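Moving the Pantry Out of the Kitchen

Jul 22, 2020

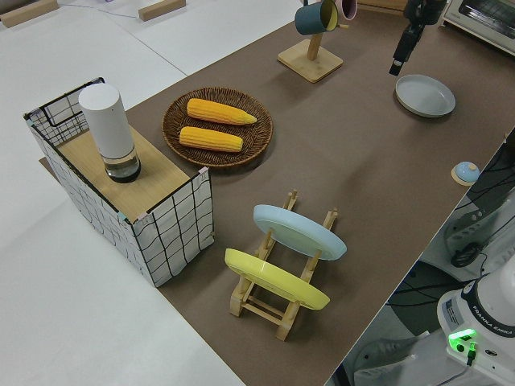
Black wire grid storage rack, on the brown table.

We have lived in the apartment on Amaral Street for 14 years, and for most of that time the food lived wherever it fit. Flour over the stove, rice under the sink, cans in the hall closet behind the coats. I bought cumin three times last winter and found all three jars in November, in three different places.

So this month I did what Benedita Garcia has been telling me to do since she moved in downstairs, and took everything out at once. It covered the bed. Benedita came up to look and said hers had been worse, which was kind of her.

The first job was throwing things away. Most of it was easy. Baking powder that no longer fizzes in hot water goes. Walnuts that smell like paint go. Whole spices last longer than I thought, and I kept the cloves and the peppercorns. I also kept a bag of dried beans that may be older than my nephew. They took four hours to get soft and tasted fine.

Then came the jars. I had planned on buying a matching set and priced one at Penach, the kitchen store by the bus station. With lids it came to more than I wanted to spend on empty glass. Armindo Meireles runs the lunch counter across the street and goes through a lot of pickles, and he gave me two boxes of jars for nothing. The lids still smell of vinegar. A night in the sun with baking soda – well, a day in the sun and a night on the counter – took care of most of it. I use the ones that still smell for salt.

Labels are masking tape and a marker. I write what it is and the month I filled it. I tried printed labels once and they curled.

The order I settled on is by how often I reach for a thing. Coffee, oats, rice and oil are at waist height. Baking goes above that. Canned tomatoes and anything heavy goes at the bottom. My sister Kaede sorts hers by the alphabet and swears by it, but then you have the vinegar next to the vanilla, and I would pour the wrong one sooner or later.

I have not figured out onions. They want to be dark and dry and away from the potatoes, and I have one dark dry spot. For now the potatoes have it and the onions hang in a net by the back door.

Next I want to do the freezer. There are 2 bags in there with no writing on them at all. One is soup, I think.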